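Westow council meets at 9 tonight to vote on the bus contract. I'll post updates here as they come in.

The question is whether to keep running the Skevside route with Farina or hand it to a joint board with the county. The current deal runs out in October.

There are 11 members. Two have said they will sit out the vote because they own land near the depot.

Efa Cadwaladr is chairing. She wants a decision tonight and has said so twice this week.

Hooman Nouri spoke first. He backs the joint board but wants fares frozen until the contract is up for review.

Farina's written offer came in late this afternoon. It keeps the evening service – the early morning one would go.

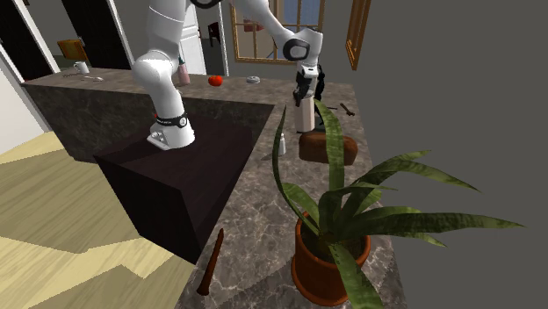 Public comment is open now. Most speakers so far are from Skevside and most want the early bus kept. One woman starts work at the hospital before the next bus would get there.

Nouri has moved to add the early bus to the contract terms. Cadwaladr is taking that as a separate vote.

Short break. Both votes come after it, and I'll post the counts by name.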